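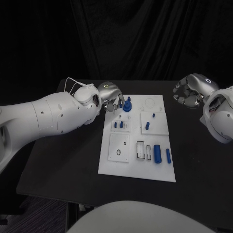 糊がまだ濃すぎるのではないか、和紙の裏打ちならもっと水を入れたほうがいい、と言われました。前回の配合を読んだ人からの意見です。私もそう思いますので、今日は薄いほうから試すことにしました。

4月、午前の作業

小麦でんぷん糊。でんぷん25グラムに対して、水は前回の倍にしました。水に入れてから一晩おいて、朝に上の水を捨て、新しい水に替えました。弱火で25分、木のへらで練りました。途中で急に重くなるところがありますが、そこで火を止めると、あとで粉の味のような匂いが残ります。透明になってからも、もう少し練ること。

裏ごしは2回しました。1回目はだまが多かったです。たぶん、火にかける前の混ぜ方が足りませんでした。

試し貼りは、2023年に買ったPeltsteadの薄い紙を使いました。9枚のうち、端が浮いたものは2枚です。2枚とも刷毛に糊が多すぎたときのものなので、濃さの問題かどうかはまだ言えません。残りの7枚は平らに乾いています。前回の硬さはなくなりました。指で曲げても、折れる音がしません。

Grivsteadの本(背が外れているもの)には、この糊はまだ使わないでください。革の部分に水分が多すぎると、色が黒くなるおそれがあります。布の背の本ならかまいません。

わからないこと
・「糊をねかせる」という言葉を、私は冷蔵庫に入れることだと理解していました。古い手引きでは、甕に入れて何年もおくことのようです。どちらの意味で書いてあるか、読むときに注意が必要です。
・刷毛は16号のほうが広がりがよいですが、毛が抜けます。抜けた毛は、乾く前にピンセットで取ります。

残りの糊は小さい瓶に入れて、冷蔵庫の下の段にあります。匂いが変わったら捨ててください。次は水をもう少しだけ減らして、同じ紙で貼ってみます。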